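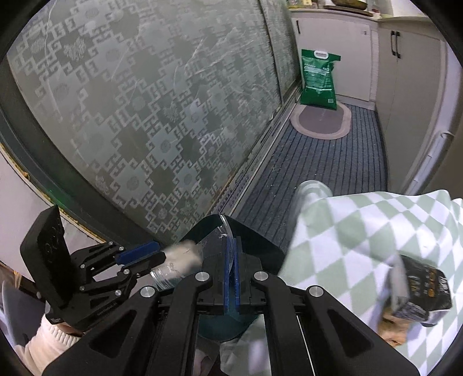
Serkedside Day Surgery Unit: questions about accreditation and your visit

Last updated July 1, 2018

What does accreditation cover?
The Ondby scheme covers the day surgery unit at Serkedside Hospital only. Inpatient wards and the outpatient clinics are assessed separately. The unit was inspected in February and holds its accreditation for 3 years.

Who carries out the assessment?
Assessors are appointed by Ondby and do not work for the hospital. They read case records, watch theatre checks and interview staff. The standard has 89 criteria. All must be met or have a dated action plan.

How many operations does the unit perform?
3197 in the last full reporting year. This figure excludes procedures cancelled on the day and minor procedures done in the Hassanpour Clinic on the ground floor.

Does accreditation change my waiting time?
No. Waiting lists are managed by the booking office under the same rules as before.

Can I ask for my operation to be done at Jiltus instead?
Yes, if your surgeon operates at both sites. Jiltus does not take patients who need an overnight bed. Ask at your pre-assessment appointment, as lists cannot be changed once a date has been confirmed.

What should I bring?
Your appointment letter, a current list of medicines, reading glasses if you use them, and the phone number of the adult taking you home. Leave jewellery at home. Wedding rings may be taped.

When must I stop eating and drinking?
Follow the times printed in your letter. They differ for morning and afternoon lists. If the letter has not arrived, phone the unit.

How long will I stay after the operation?
Most patients leave the same day. A nurse checks blood pressure, pain and the wound before discharge. You may be admitted if these checks are not satisfactory.

Can I see the inspection report?
A summary is held at the unit reception. The full report can be requested in writing and is sent within 20 working days. Patient details are removed from all copies.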